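Guide de mise en service, poste à deux bras
Section 7 : exercice du gobelet et de la paille
Version du 2020-05-27, atelier partagé de Bostcombe

Cette section suppose que les deux bras sont déjà fixés à la table et que le logiciel Niazi les reconnaît tous les deux. Si un bras manque dans la liste, retournez à la section précédente avant de continuer.
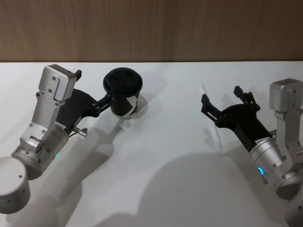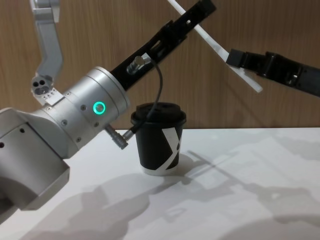
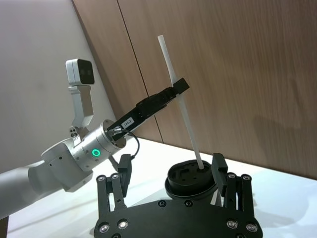
Le poste de Bostcombe, avec le gobelet noir et les pinces noires des deux bras.

7.1 Préparation de la table

1. Débarrassez le plateau. Les outils et les vis restent dans le bac Fimmont, sous l'établi.
2. Posez un gobelet en papier avec son couvercle, vide, entre les deux bras. Ne mettez jamais d'eau pendant les réglages.
3. Gardez une paille rigide à portée de main. Les pailles en papier se plient dans la pince, nous les avons abandonnées en novembre.
4. Réglez l'éclairage avant de lancer les caméras. Un changement de lumière après l'étalonnage oblige à recommencer l'étape 7.2.

Remarque : avec un autre modèle de gobelet, il faut mesurer à nouveau le diamètre à mi-hauteur et le saisir dans le fichier de réglages.

7.2 Étalonnage des pinces

1. Mettez les bras en position de repos depuis le menu « Bras ».
2. Ouvrez complètement chaque pince, puis fermez-la à vide. Répétez l'opération trois fois.
3. Comparez les deux valeurs de fermeture affichées. Un écart de plus de 2 mm n'est pas acceptable : resserrez les vis des doigts et reprenez au point 2.
4. Enregistrez le profil sous le nom « gobelet ».

ATTENTION. Le câble de la pince doit faire une boucle libre. S'il est trop court, il tire sur le connecteur quand le poignet tourne. S'il est trop long, il peut accrocher le couvercle. Faites une rotation lente du poignet à la main, moteurs coupés, et regardez le câble pendant tout le mouvement.

7.3 Premier essai

1. Choisissez la vitesse 3 dans le menu. Ne dépassez pas cette vitesse avant d'avoir réussi la séquence entière.
2. Faites tenir le gobelet par un bras, près du milieu. La force doit rester basse, sinon le papier s'écrase et le couvercle saute.
3. Avec l'autre bras, présentez la paille au-dessus du couvercle et descendez par petits pas.
4. Si la paille touche le bord, arrêtez, remontez et corrigez la position. Ne forcez pas.

Remarque : le support de caméra Vastesero se desserre avec les vibrations. Vérifiez-le au début de chaque séance.

DANGER. Les mains restent hors de la table quand les moteurs sont sous tension. Une deuxième personne se tient à côté du bouton d'arrêt pendant tout le premier essai.

7.4 En cas de problème

La pince ne se ferme pas : contrôlez d'abord le connecteur, ensuite le profil choisi.
La paille glisse : nettoyez les doigts avec un chiffon sec.
Les deux bras se gênent : augmentez la distance minimale dans le menu « Zones ».

Pour les autres pannes, écrivez dans le cahier de l'atelier ou demandez à Kylie Partington, qui a fait le câblage.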